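4.2 Coding of responses: boundary, edge and path

Responses from 573 students in 17 schools were coded for the type of length the student reported, independent of whether the numerical answer was correct. The instrument (Manurung Length Inventory, Forms A and B) separates three quantities that are often treated as one in grade six and seven textbooks: the perimeter of a closed region, the length of a single edge of that region, and the length of a path that may or may not be closed. An answer was assigned to exactly one quantity. Where written work supported more than one reading, the last complete line of work was used.

Both forms contain the same item stems. Form A states all measurements in the text of the item. Form B gives some measurements as labels on a drawing, and the student must decide which labels belong in the sum. Forms were assigned at random within classrooms, and students who changed schools between October and the second sitting were dropped before coding. Calculators were allowed on both forms.

Figure 2 (a), upper; (b), lower. Edge, boundary and path in one workspace.

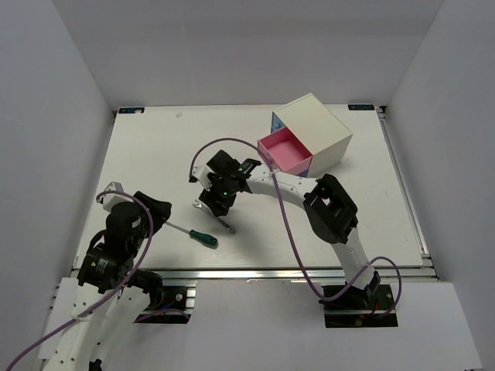

Edge responses are the most common error in our data and the easiest to misread as arithmetic slips. A student who is asked for the perimeter of a 9 by 4 rectangle and writes 9 has not necessarily failed to add. In interviews, many of these students pointed to one side and called it "the outside," and a smaller group traced two adjacent sides and stopped. In Figure 2(a) the rail follows the front edge of a rectangular tabletop, and its length is therefore a side length; a response giving that length when asked for the distance around the tabletop is coded E (edge). A response giving the sum of two adjacent sides is coded E2. A response that doubles a single side is also coded E2, unless the figure is a square, in which case the two errors cannot be told apart from the answer alone and the item is excluded from the E2 count.

Area responses were kept apart from the edge codes. A student who multiplied length by width received code M regardless of the unit written after the number. Pangaribuan's earlier scheme placed area answers with square units in a separate category, but in the pilot this category was empty for Form A and unstable between coders for Form B, and we did not retain it. Missing units were recorded in a second column and played no part in the length code.

Path items require a further decision. The Wiviver items ask for the length of a walk with a start and an end at different points, and the Morix items ask for a walk that returns to its start. Students who closed an open path by adding the straight segment between its ends were coded C (closure). Students who gave only that straight segment were coded D (direct distance). Codes C and D can both be produced by the same belief, that every length problem has an inside, and they are reported separately in Table 5 and combined in Table 6.

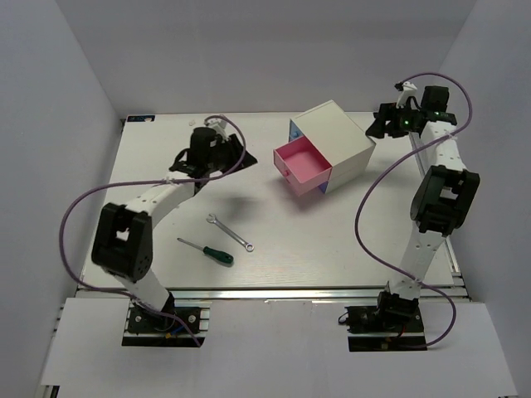
Curved paths caused the greatest disagreement between coders. The difficulty lies in the comparison the student is making, which is seldom written down. For a curved path with fixed ends, the direct distance is a lower bound on the path length, and any answer below that bound can be coded without reference to the work. The purple cable in Figure 2(b), which loops out to the left, arcs up along the link and curls over the top of the gripper, is longer than the straight segment joining any two of its separated points. Answers above the bound were coded from the work only. Where a student had replaced the curve with a chain of short segments, the answer was accepted as a path response (code P) even if the segments were few, on the ground that the method converges to the intended quantity.

Two coders, Pangaribuan and Pawlak, worked from separate copies of the scripts and did not confer until a full form had been completed. Disagreements were settled by returning to the script. If the script did not settle the matter, the response was marked U (unresolved) and removed from the denominators in Section 5. The Plesivitz items, which mix straight and circular arcs, produced most of the U codes, chiefly where a student had used the diameter in place of the arc and then added the diameter again as a side.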